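From: Nilmini Weerakoon
To: urton-hall list
Subject: Re: [urton-hall] Drinks and trays for the March lunch

Mahfuz Debnath wrote:
> Can someone confirm what we're serving on? I have 20 trays from
> Dewan but no idea of the colour or size people wanted. Also,
> cans or bottles? Last year we had 219 people through and the
> cans ran out by one o'clock.

Hi Mahfuz,

Keep the Dewan trays, they're fine for the sandwiches. I'd go with bottles this time so people can put the cap back on and take them outside. I can pick up 200 on my way through and the rest the morning of.

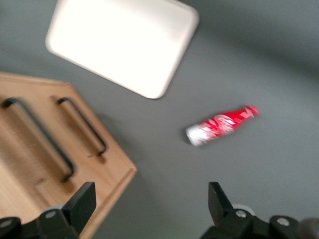 My order for the tables isn't final, so tell me by Monday's cutoff or sooner if you want changes. I'd like the same white tray with the rounded corners at each drinks station, and the red aluminum Coke bottles. The pale wooden crate with the black handles can go at the end near the door.

Nilmini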